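Hagedorn Adds Fabric-Backed Display Booth to Ustetia Modular Line

10 Aug 2020 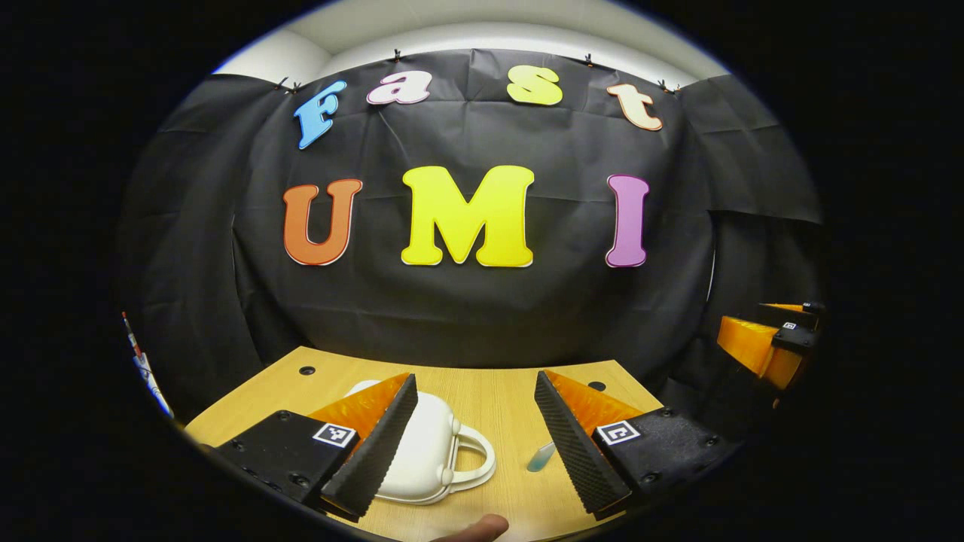 Hagedorn today announced a tabletop display booth for small exhibitors, school fairs and in-store demonstrations. The product joins the Ustetia line of modular display parts, which the company has sold since May.

The booth consists of a black fabric backdrop with side sections, a set of clips for the upper edge, and mounting pads for cutout lettering. It is designed to stand at the rear of a table and to leave the full work surface free. The frame and table are sold separately.

Large rounded serif letters, each with a thin contrasting edge, can be ordered in mixed colors. Customers supply the wording and state whether each character is to be upper or lower case. A two-row arrangement such as "Fast" over "UMI" places the larger capitals in the lower row, where they are closer to the table. Letters can be set level, tilted or along a curve. Bright and pale tones may be combined within one word.

The fabric is supplied by Pavero and ships folded. Fold creases are normal on delivery and can be reduced with a steamer on a low setting. Clips should be fitted at the upper corners first and then along the top edge. The side sections are attached last. A narrow gap may remain at the corner seams, depending on the frame used; an overlap strip is available as an option.

Lettering is cut by Fumanik to customer order. Lead time is 17 working days from approval of the layout drawing. Orders of up to nine letters ship in a single flat carton with the backdrop. Longer texts ship in separate cartons.

Part numbers are 1302 for the backdrop with clips and 1652 for the backdrop with clips and overlap strip. Lettering is quoted separately by height and number of characters. Replacement clips and mounting pads can be ordered through the existing Ustetia parts list.

Layout templates and assembly instructions are available from Hagedorn customer service on request.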